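Posted in September by Tane Faulkner
2 min read

Which cutting board for what, and where do the bowls go?

I'm setting up a small kitchen in a rental in Skosturness and the counter is only 30 inches wide. I have two boards and a few bowls, and it all ends up in one heap when I cook. Is there a sensible way to lay this out? I don't want to buy a rack if I can avoid it.

Tane Costigan

Keep one board for raw meat and one for everything else. Two different colors make that easy to remember. Put the board you use most in front of you and the bowl on the side of your free hand, so you can push chopped food straight across. I worked on a counter like yours for 12 years and never needed a rack. Store the boards on edge when you're done.
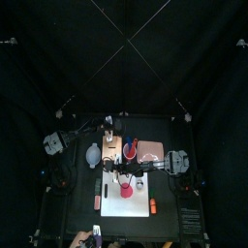
Does a bowl with handles take up too much room on a narrow counter?

Turn it so the handles point toward you and toward the wall. Then it only needs the width of the bowl itself, and you can still grab the near handle to slide it over.

Paewai

I would just get the rack. Mine was a Stellau, it holds boards and lids and it's fine. Check the height under your cabinets first, I didn't and had to send one back.

Hulavari

Same as the first reply, except I dry mine standing up by the sink overnight before they go away. A damp board shut in a cupboard starts to smell. Also wipe the counter before you put the board down or it slides.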